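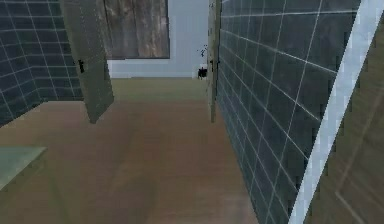

Figure 3. Simulated interior, view along a narrow passage towards the back wall.

4. Who gets the trophy

Sports awards are meant to reward results, and in the Zallby regional league the rules say so on the first page. The remaining pages give the judges a good deal of room to think otherwise. We gathered every nomination for athlete of the year that the league still holds, 2,758 in all, and matched each to the athlete's results for the season in question. Nominations with no result attached were kept in. There were more of these than we had expected, and one winner among them.

Results do matter, up to a point. An athlete with a title at national level was far more likely to be shortlisted than one without. Once on the shortlist, however, a medal did very little. What helped most was when it had been won. Athletes whose best day fell in November, the month before the judges sit, did much better than those who had been careless enough to peak in spring. Wrestlers, whose main meeting at Tetum is held early in the year, seem to have spent 24 seasons being congratulated on their consistency.
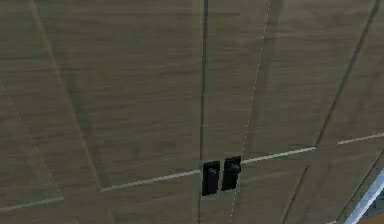 The second effect is one of place. Clubs from Loltberg sent in fewer forms than those from Wuyts but won more often, and the gap stays when we allow for the sport, the age of the athlete and the level of competition. We can offer no flattering account of this. Loltberg forms are longer, and four of the judges' own notes praise a nomination for being "full". Length may stand in for the care a club takes over its athletes. It may also stand in for length.

Team sports are a harder case. The rules allow a whole side to be put forward as one athlete, a reading of the word that three rowing crews have used with success. We count each crew once and leave the grammar to the league. Dropping them from the sample leaves the timing effect as it was and makes the Loltberg effect slightly larger, as none of the crews came from there.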